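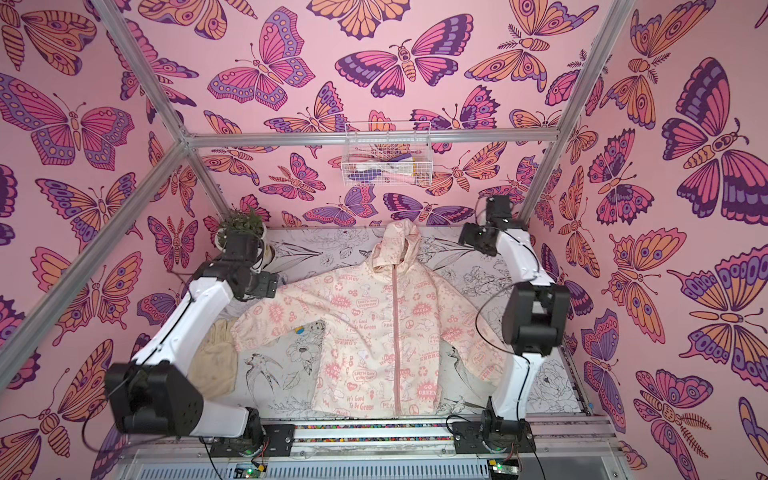 Chapter 3
Load Charts and How to Read Them

I learned load charts in a Murkdale shipyard, from a rigger named Noemi Donati. She handed me the book for an old Zanetti crane and asked what it could pick at a 43-foot radius. I got it wrong – I'd read the row for the wrong boom length!

So we'll start with radius. It's measured from the center of rotation to the center of the load, level with the ground, and it has nothing to do with how long the boom is.

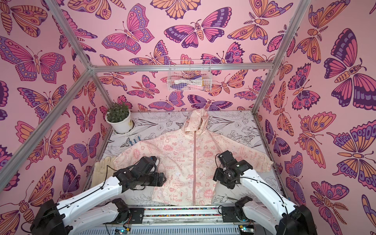 Center of rotation trips up a lot of my students, so I have them think of the crane from straight overhead. Picture a jacket spread out flat, like the pink one with its sleeves reaching out to the sides. The zipper down the middle is your centerline, and a sleeve is the boom swung out over the side. Capacity over the side can be a lot lower than over the rear, so check both columns before you do Exercise 9.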